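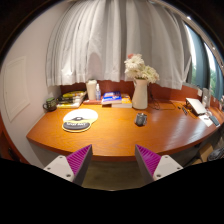
Kruger wants the Golimwood redirects left alone until the old landing pages have been scored, and asks why the crawl stopped at 300 URLs.

13 July 2020. Crawl limit was the default. Raised to 4000, rerun on the Pravville subfolder. Duplicate titles on 3 templates. Talitz export drops the canonical column, so merged by hand. Redirects on hold till September.

Search this notebook
Go

Comments
Canonical column is back if you export as CSV.
Check the blog tags too.

Recent entries
Thin pages, first pass
Meta description lengths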